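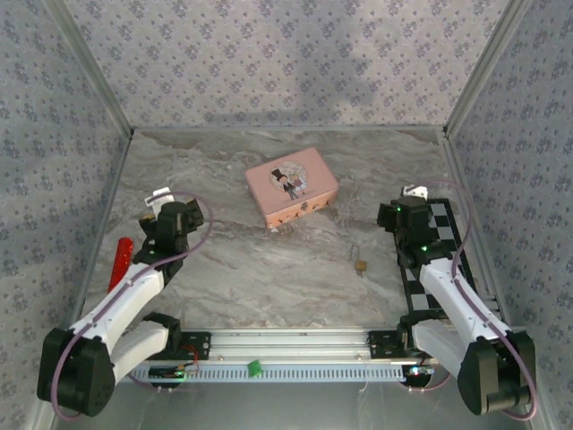
Tin and padlock, as of this afternoon. Lid closed.

Ticket 1652 — gift tin won't lock / padlock doesn't fit
Status: open, waiting on part
3 min read

Problem: Bought the pink keepsake tin (the one with the top hat guy on the lid) plus the small brass padlock as a set from Climdale. Lock won't go through the hasp loop on the tin. Shackle is thin enough, that's not it. Loop sits too tight against the side, lock body hits the tin before the shackle gets round.

Needed for the Sarnham raffle in December, tickets go inside, has to lock. Last year we used an envelope and tape. Not doing that again.

Log

9:40 am — Tried lock straight on. No. Tried it upside down. Goes in maybe halfway, then binds. Didn't force it, the lid rim is soft and I already bent one of these.

10:15 — Checked the order. Tin is right, item 1314. Lock is listed as "small" with no size given. Asked Climdale chat for the shackle measurements. They sent me the tin measurements. Asked again.

10:50 — Bent the loop out a hair with flat pliers, tape on the jaws so the paint doesnt chip. Better. Shackle goes through now but won't click shut, still short by a tiny bit. Stopped there.

11:30 — Tried the old Zapata luggage lock out of the drawer. Closes fine!! But no key for it. Had to cut it off, so that's gone.

1:05 pm — Climdale came back. They say the set was put together with a lock from a different supplier (Enero) and the shackle is shorter than the old one. They've had 3 other complaints. Offering a replacement lock or store credit. Took the lock.

1:20 — Asked if the new one comes with two keys. No answer yet.

2:45 — Lid is also a bit stiff at the back left corner. Might be me from this morning, might of been like that. Rubbed a candle stub along the rim, opens easier. Wiped the extra off with a dry cloth. Keep wax away from the printed band on the front, it smears and you see it.

Workaround till the part gets here: twist tie through the loop, tin stays in the cupboard. Not secure, fine for storage. Do NOT put the cash float in it.

Still to do
- test new lock with the tin full, some 2000 tickets go in and the lid may ride up
- if the lid rides up, split the stubs into two bags and only keep the sold ones in the tin
- spare key on the hook by the door, labeled
- send the short lock back? they didn't say. Ask

Leave this open until the new lock has been on and off a few times. If it binds again go for the credit and get a plain cash box.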